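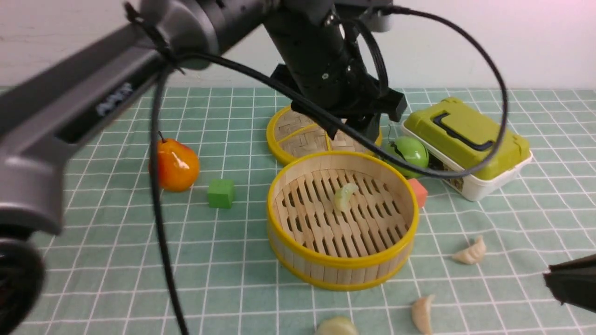 Gripper over the bamboo lid, steamer basket in front, one dumpling in.

Steamer build – gallery
Posted March 13, 2026 by Mizanur Majumder
Filed under: Urnwood shared workshop, arms, kitchen stuff

Quick page, more words than I wanted. People at the Priltville meetup kept asking for the steamer job so I'm putting it up before I pull the bench apart again. Proper write-up when I get time. Maybe.

The short version: two arms, one tablecloth, a bamboo steamer. Job is dumplings into the basket, then lid on. Started in January with a plain bowl and no lid, which was far too easy, then moved to the steamer and everything got hard at once.

Notes on the setup

Gripper. Black brackets and mounting plate, third version. First two flexed too much. Bolts are M4, washers both sides, thread locker on everything now after one worked its way out overnight. Still want softer pads. Pads are on order from Alexiou, 5 pairs, no idea on shipping.

Cable. Yes it's long. Yes it loops right across in front of the green container. Tied where it meets the arm, free after that. Tried it shorter and the wrist ran out of slack on the far reach, so long it stays until I print some clips. If anyone at Urnwood has a spare drag chain, let me know – the narrow kind.

Basket. Slatted floor, yellow rims. The slats are the annoying bit, a fingertip can catch in the openings if you come down too low. I stop 4 mm above the floor and let go. Good enough.

Lid. Woven herringbone top. Hardest part of the whole job by a mile. Not much to grab except the rim, and if you're a touch off centre it tips and sits crooked. 69 tries logged on the lid alone so far. Not going to publish the success rate, it's embarassing.

Dumplings. A green one and the cream ones. The one standing upright, curve pointing up, is a pain, the shape changes where the fingers want to close. Flat ones are much nicer.

Everything else on the cloth. Pear, green cube, pink cube, the round green fruit with the dark band. Clutter, basicly. The job has to go the same with or without them. I move them between runs and write down where they went, when I remember.

Cloth. Pale teal with a white grid. Bought it for the colour, kept it for the lines – handy for putting things back close to where they were. It does ripple a bit. Tape at the corners next time.

Software. Otell on the workshop PC, nothing fancy. Config is a mess, ask me and I'll send it as is. Speed held to about 175 mm a second for now. Faster looks great until it meets the basket rim.

Still to do
– soft pads on both grippers
– cable clips
– lid, lid, lid
– second arm holding the basket steady while the first one does the lid
– relabel the e-stop, the sticker's come off again

If you're in the workshop and want a go, fine by me, just put the speed back after and don't leave the arms powered. Sign the sheet by the door.

Comments are open. Mostly after ideas for the lid.

– Mizanur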